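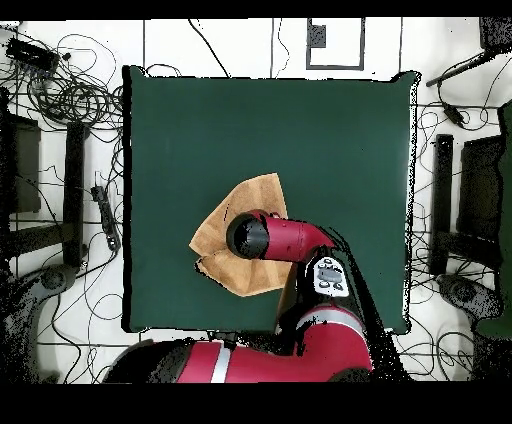

How to run the towel cell by the rules

Quick version of the working rules for the cloth bench. Read all of it once before your first session, then keep it open in a tab. Replaces the November sheet, which said some things about speed that are no longer true. If you have the old one printed, bin it.

Applies to anyone running towel episodes under Pleno. Does not cover the Pullow bench, they have their own page and their own stop circuit.

Before you power anything

1. Sign in on the Shabalala log. Name, start time, which task. No entry, no session — we had to throw out a full morning of episodes over this.

2. Walk round the table. Cables off the mat, cables out of the reach of the elbow. They can sit on the floor, fine, but not where a foot goes and not where the arm comes down. Power strips stay where the floor plan has them. If you need another outlet, ask, don't daisy chain.

3. Check the mat. Flat enough that a fingertip won't snag. A puffy edge is OK. A fold in the middle is not, pull it out from the corners.

4. Press the stop once with the arm powered but still. Brakes should click, screen should go to the fault page. Reset, carry on. Do this every session, also if someone just did it before you.

5. One towel on the cloth and nothing else. No pens, no phone, no second towel "for later". Drop it from chest height and leave it how it lands. Do not tidy the folds, do not make it pretty for the camera, the whole point of the set is that the starts are messy.
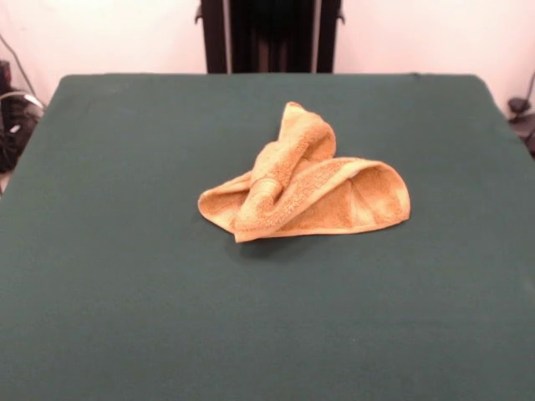

6. Hands out, step back behind the line, then start the recording. In that order. The most common mistake on this bench is starting first and reaching in to fix a corner.

While the arm is moving

Speed cap is 300 mm/s with anyone in the room. That's the house number from our risk assessment, so don't go quoting it for other cells. The arm may be called collaborative on the box but the assessment is for the whole application: arm, gripper, cloth, table, you. Change any of those and the assessment has to be looked at again. New fingers count as a change. So does a heavier cloth.

Grip force stays at preset 2. If the towel slips, let it slip and let the episode run out, then mark it failed. Nobody turns the force up mid session. Slips are useful data and a pinched finger isn't.

Approach from above, come down slow, close only when the fingertips are at the cloth. Watch for the fingers pushing into the table thru the towel.
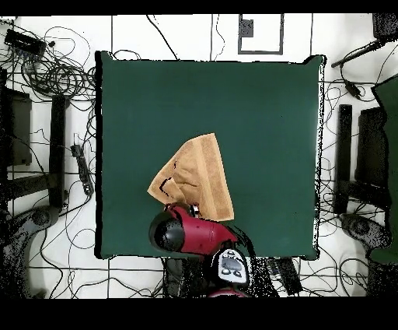

If you hear the motors strain, hit stop and write it down, even if it clears by itself. Two strain notes in a week and the gripper gets pulled for a check. Same for a camera that moved. Bumped a stand? Stop, recalibrate, note the episode number. Please don't nudge it back by eye.

Guiding the arm by hand: one person only, one hand on the wrist, other hand free near the stop. Keep fingers out of the elbow gap. Long sleeves rolled, lanyards off.

Labels and files

Every episode gets a result before the next one starts. Pass, fail or void. Void is for when the setup was wrong (someone walked in, mat shifted, light went off). Fail is for when the robot was wrong. Don't mix them up, the Zorkow export treats them completly differently.

Target for this task is 900 episodes, and a batch closes at 78. At the end of a batch: swap the towel, wipe the mat, check calibration, take your break. The break isn't optional — tired people skip step 6.

Faces and badges stay out of view. If someone wanders in, void it and delete the clip the same day. 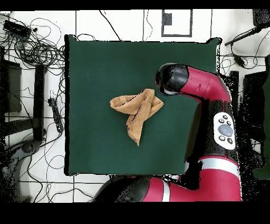 Cloth Handling Team, Pleno

Shutting down

Open the gripper first, then park the arm clear of the cloth. Towel off the mat. Brakes on, controller off, wait for the light to go out, then the strip. Never kill it at the strip with the arm up.

Check the upload finished before you leave. Half uploads look like full ones in the folder list so open the last file and scroll to the end.

Close your log entry. Anything odd goes in the notes box, short is fine. "Wrist made noise, ep 41" is a good note. "All OK mostly" is not.

When to stop and ask

Stop button sticks or feels soft. Arm drifts with the brakes on. Any burnt smell. Cable jacket damaged. Somebody got touched by the arm, even lightly, even if they say its nothing. Power off, tag the controller, write it in the log, tell the shift lead before anyone restarts it.

Last edit Tuesday, May 17, 2022. Speed section and void rule changed, rest same as before.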